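Grinitz moved my line from packing by hand to teaching the Skitlow cell last fall. The shift now means kneeling at the rails and repeating one motion.
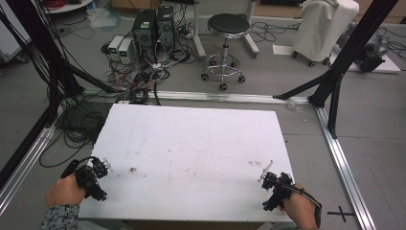 Kadrić, November

Quota is 300 repeats per shift. I logged 368 once and my wrists objected. Pay grade is unchanged; the job title is pending. 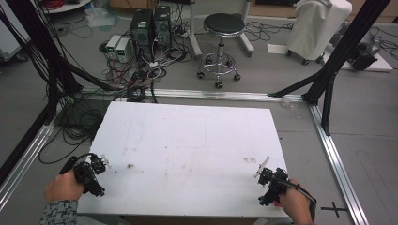 Pierina Longo wrote in to ask whether packers get first pick of the cell operator jobs. Seven did. The rest went to Kukier. 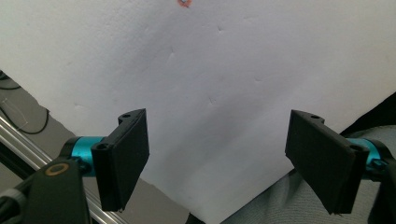

My own numbers stand at 1,058 accepted repeats. I miss talking while I work. Flat black finger pads have no feel for a crease, so I watch for it instead.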